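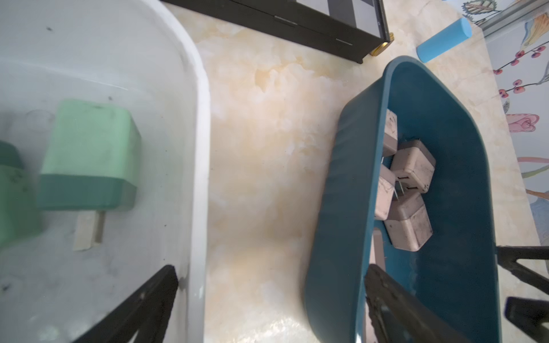 To: Brindora cell operators list
Date: 17/01/2019
Subject: Re: Gripper fault during adapter sorting

The earlier message on this subject read, in part:

> Our cell stopped on code 547 while sorting charging adapters
> between the bin and the basket. The fingers stayed closed when
> the arm was halted, and the release command had no effect.
> We cycled the power and they opened. Is it safe to carry on?

Operators are asked not to resume sorting after code 547 until the checks below are complete. Cycling the power clears the code but leaves the fault in place. The Clirnau site has recorded the same stop 6 times, the first at cycle 3,119.

The logs point to the finger position sensor. Dust is the suspected cause -- the used adapters are dirty, and the fingers pick it up -- but this has not been confirmed.

Before restarting, isolate the arm, wipe both fingers and inspect the sensor cable at the wrist. Run the release test with both containers removed. Hands must stay clear of the fingers while power is applied, even when the controller shows the arm as halted.

Sites running Filip controller software should send their logs to this list, with the firmware version stated. A revised procedure will be issued in February.

Brindora Equipment Safety Office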